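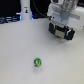 Savgate Tabletop Paint, 1 quart, Matte White

I started selling this one after I used it on my own kitchen table, which had been through two kids and a very bad varnish job (mine). It's a water-based paint made for tables, desks and benches, and it dries to a flat finish that doesn't throw the ceiling light back in your eyes. I love it!

One quart does a six-seat table with two coats and leaves you a bit over for touch-ups. You don't need a primer on bare wood. On old varnish, sand it first - a quick once-over with medium paper will do - and wipe off every bit of dust. Leave 4 hours between coats and give it 14 days before you put anything heavy or hot on it. I know, that's a long time to eat off your lap.

Use a foam roller if you want it really smooth. I like the Durent short-nap one, and I keep it in stock for $6. Brushes work too, but you'll see the strokes when the sun comes in low.

Colors: Matte White, Plistier Gray, Begay Blue. The blue is a special order and I only bring it in once a month, so email me before you plan your weekend around it.

Cleaning is just dish soap and a soft cloth. Please don't use scouring powder, it leaves shiny patches and I can't fix those for you over the phone. Coffee wipes off fine if you get to it that day. Turmeric, no. Sorry!

Pauline Pearce wrote in October to ask if it works on laminate. It does, but you'll want the bonding primer under it, and I'd try a spot on the underside first.

Price: $38 a quart. Free shipping on two or more until 30th November. Unopened cans can come back for a refund, tinted ones can't.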